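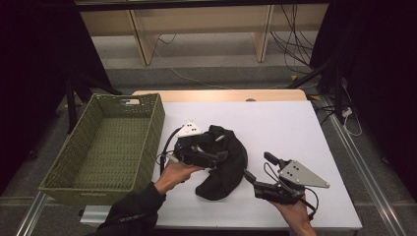

Putting one piece of laundry into a basket is a good first test of whether a machine can do a household chore. Most people start with folding, and folding is too hard for a first try. Pick something small and soft. A crumpled black cloth beside an open green basket on a white board is enough, and dark fabric on a light surface gives the camera a clear outline to work with. Pinch the cloth by a raised fold, the way the left gripper has it, and leave the other gripper open until you need it.

What you need
A flat board in a plain color
A rectangular basket with no lid
One cloth or sock
A pair of hand-held grippers

Steps
1. Set the basket on the left and the cloth in the middle.
2. Bunch the cloth up. A flat cloth is much harder to pick up.
3. Close one gripper on a fold, lift straight up, and move over the basket before you let go.
4. If the cloth hangs over the rim, tuck it in with the second gripper.
5. Take the cloth out, drop it in a new shape and go again. Do not smooth it first.

Once you have enough runs by hand, let the robot try. Ours trained on 2737 runs. It now clears a single cloth nearly every time, but with 4 in a heap it often lifts two together and drops one on the floor. Ruth Apaza tried the same thing at Wirkden with towels and got worse results, mostly from towels catching on the rim.

So a machine can put away a sock if you set the table for it. Sorting a full load is still a job for a person. We will try mixed colors in June, starting with 3 items.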